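Company > Who we are > About Fultel

About Fultel

We write software that helps robots make sense of ordinary buildings. Not the motors, not the arms, just the part that takes in what a camera sees, works out what it's looking at, and decides what to try next. We think it's the best job in the world, and we've been at it long enough to know how much is left to do!

Fultel started one February with Hilde Aerts, a borrowed desk and a planner called Bindlow that could get a simulated arm around a simulated chair (most of the time). Touran Soltani joined to work on perception, and the two halves have been arguing with each other happily ever since. Bindlow is now in its third rewrite. Wuvov, our perception library, sits on top of it and passes along what it sees, together with how sure it is.

Glass is our favorite problem. A depth sensor looks straight through a clear pane and reports the carpet on the other side, then picks up a reflected plant and puts it in the middle of the room. So a lot of our work goes into everyday cleaning around doors and partitions: a cloth, a handle, a metal edge, and a planner that has to know which surface is really there. Our test set for this has 3,066 short clips, and 723 of them include a door. 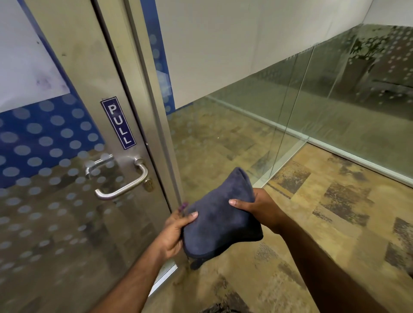 Touran would put the weight somewhere else: finding the glass is the easy half, and the hard half is a planner that keeps its nerve when the estimate changes in the middle of a wipe. Hilde agrees on alternate days. We've built for both views, so Bindlow replans in small steps and Wuvov can say "I don't know" without stopping everything.

Our tooling grew out of the same work. Gunawan is the replay viewer we made for ourselves, where you can scrub through a run and see the camera view, the map and the plan side by side. It loads 1,000 runs at a time without complaining, and we use it every single day (the keyboard shortcuts are a bit odd, sorry, they're Hilde's).

We're a small team and we like visitors. If you work on control, perception or planning, or you've got a building full of awkward glass, write to us and tell us about it.

Get our release notes by email. You can unsubscribe at any time.

© Fultel | Contact | Back to top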